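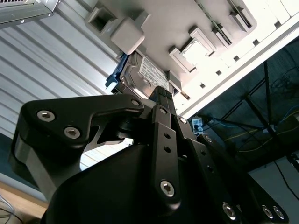
Hard disk drive removal

Hard disk drive removal is the stage of computer dismantling in which the magnetic storage unit is taken out of a desktop or server case. It is carried out in repair, in upgrading and in the recycling of electronic equipment, where drives are handled separately from the rest of the machine. In recycling, the step normally comes early, before the power supply and the motherboard are taken out, so that stored data can be accounted for before the case moves on to general sorting.

Background

Drives for desktop computers are built to a small number of standard sizes, the most common being 3.5 inches and 2.5 inches. The mounting holes are placed in the same positions by most makers, and a drive from one machine will usually fit the cage of another. The cages themselves have never been standardized to the same degree. Older cases hold the drive with four screws driven through the walls of the cage. Many later ones use rails, trays or plastic clips that can be released by hand – an arrangement often called tool-free mounting.

Layout of the case

In a typical tower, the power supply sits at the rear, at the top or bottom, with the motherboard fixed flat against one wall. The drive cage stands toward the front, where intake air can pass over it. For dismantling, the tower is laid on its side and the side panel is taken off, which leaves the interior open from above.

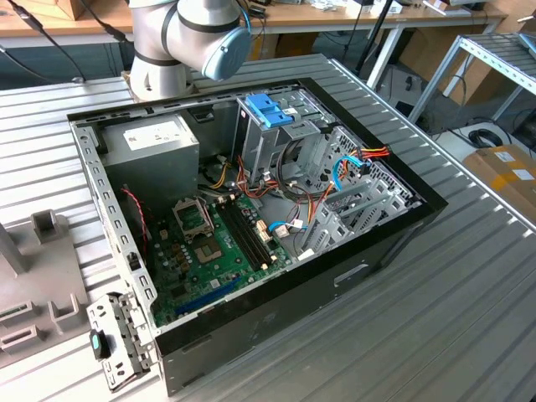

Desktop tower on its side with the panel removed. The drive cage, upper right, has a blue release latch.

Two cables serve a drive of the Serial ATA (SATA) type. The wider one carries power from the supply unit, and the narrower one carries data to the motherboard. Earlier machines used a broad ribbon cable for data and a four-pin plug for power. Cables are often routed between the cage and the motherboard, and they may have to be moved aside before the drive can be reached. Pulling on the wires instead of the plug is a common cause of broken connectors.

Procedure

The machine is shut down and unplugged, and the power button is pressed once to drain any remaining charge. The worker then touches bare metal on the case or puts on a grounded wrist strap. Both cables are taken off the drive. Screws are removed, or the clip or latch is pressed, and the drive is drawn out along its rails. It is held by the edges, with the circuit board kept clear of metal surfaces. In some cases the whole cage has to be turned or lifted out first.

Serial numbers are recorded as soon as the drive is free. The number is printed on a paper label on most models, together with the capacity and one or more barcodes. At the Elcombe recovery center in Kirnham, a day sheet dated 20th December lists 258 cases opened and 183 drives logged, the remaining machines having arrived with their bays already empty.

Rails and clips

Rails may be metal or plastic and are either fixed in the cage or fastened to the drive itself. Plastic parts are frequently colored, blue and green being usual choices, to show which pieces are meant to be moved by hand.
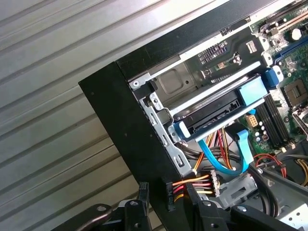 According to Wudthorpe, the colored clips save time only while the plastic is sound, and old ones are better eased open with a flat tool than pressed hard. The Magalhães handbook on case dismantling takes a similar view and advises keeping a box of spare clips for cases that will be used again.

Handling after removal

Drives intended for reuse are placed in antistatic bags and erased with software that overwrites the full surface. A drive with a capacity of 1000 gigabytes can take several hours to overwrite once. Drives that fail the process are shredded or crushed. The Elcombe center keeps its log entries for 13 months, and the oldest sheets are cleared each February.

Shredded material is separated into aluminum, steel and circuit board fractions. The magnets, which contain neodymium, are sometimes recovered beforehand, although this requires the drive to be opened by hand – a slow task in plants that handle large numbers.

See also: Drive bay; Data erasure; Electronic waste; Computer case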